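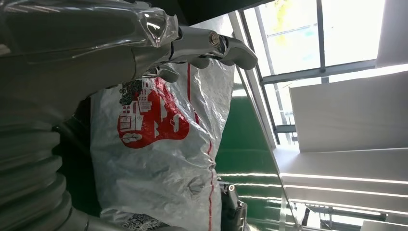

Storage and Organizing > Bags, bins and boxes

Woven plastic shopping bags: keep, fold or toss?

closetdoor_open
3 Dec 2021, 7:42 pm

I have too many of the big woven plastic bags, the white shiny kind with printing on the side. Some are from grocery stores, a couple came from a museum shop, and the rest I couldn't tell you. They live in the hall closet stuffed inside each other, and every time I open the door the whole lump slides out.

What I want to know is:

How do you store them so they stay flat?
Are they any good for long-term storage of bedding and winter clothes?
Is it safe to wash them?

I have a hall closet with one deep shelf and a space under it where the vacuum goes. No basement.

pantry_shelf_9

I fold mine in thirds the long way, then roll from the bottom up with the handles sticking out and wrap the handles around the roll. They stand on end in a shoebox. The woven ones are stiffer than cloth, so the first few times they want to spring open. After that the creases are set and they fold easily.

Keep the good ones and get rid of the rest. You don't need more than you can carry in one trip from the car.

mudroomhooks

Don't roll them. The printed layer on the outside cracks if you roll it tight, and then you get little flakes of plastic film all over the closet. I had one with a big red design on the side and the red came off on a set of white towels. Fold flat, put them in a file holder, done.

pantry_shelf_9

Never had one flake and I've rolled mine for years. Was it an old one? They do go brittle if they sit in the sun.

mudroomhooks

It was in the back window of the car for a summer, so that could be it. I still don't trust the print against anything white.

Ganley

For bedding they're fine for a season. I put comforters in them in May and take them out when the heat comes on. A few points from doing it:

The weave lets some air through if there's no film laminated over it. The glossy ones hold moisture more. Make sure the bedding is all the way dry.

Open top means dust. I lay an old pillowcase over the top and tuck it in.

If you're putting them on a high shelf, leave the handles facing out so you can pull the bag down.

I would not use them for wool. Moths go right in the top.

closetdoor_open

Thanks. The comforter is the main thing I need to deal with, so that helps. Mine has been in a trash bag on the closet floor.

twodrawerdesk

Vacuum bags are better for comforters. They take up a quarter of the space and no dust gets in. I don't see the point of using a shopping bag for this when the right product exists.

Ganley

Vacuum bags are hard on down. Mine never got its loft back after a winter squashed flat. For polyester fill, go ahead. Also, half the ones I bought leaked air by the second month and I had a full-size comforter again anyway.

twodrawerdesk

I'll give you the down. I have polyester. My Oltix ones have held for two years, but I don't open them in between.

laundry_at_six

On washing: do not put them in the machine. The edge binding lets go and the threads of the weave pull out at the seams. Turn the bag inside out, wipe with dish soap and warm water, rinse, and hang it upside down from a skirt hanger over the tub. If something leaked in it, get into the bottom corners with an old toothbrush.

Dry it for a whole day before you fold it. The seams hold water longer than the sides do.

mudroomhooks

Agree on all of that. I'd add no bleach. It takes the color right out of the handles.

halfbathonly

I did the count once because my husband and I had a bet. We had 2 bags we used every week and a whole drawer of others. I gave the others to the food pantry, which was happy to get them. Call before you drop them off, because ours only takes clean ones with both handles attached.

closetdoor_open

Good idea, I'll call on Monday. Does it matter if they have store names or other printing on them?

halfbathonly

Ours didn't care. They had bags from everywhere.

Kazemi

I'm going to disagree with the get-rid-of-them crowd. These bags are useful around the house if you give each one a job. Mine are:

One by the front door for returns and library books.
One in the trunk with jumper cables and a blanket.
One for donations. When it's full, it goes.
One for recycling, because it can be wiped out.

I write the job on masking tape and stick it on the handle. A bag without a job gets given away.

twodrawerdesk

How do you keep the one in the trunk from falling over? Mine dumps everything at the first turn.

Kazemi

Put a piece of cardboard in the bottom, cut to fit. Heavy items at the base. Mine sits against the side wall and stays put.

pantry_shelf_9

Cardboard works at the grocery store too, especially if you buy jars.

closetdoor_open

Update. I pulled everything out tonight. Two had split at the bottom seam and those went in the trash. I kept five, folded flat in a magazine holder on the shelf. The comforter is in the biggest one with a pillowcase over the top, and the vacuum fits under the shelf again. I tried rolling one and it unrolled itself on the counter.

pantry_shelf_9

Give it a week with a rubber band on it.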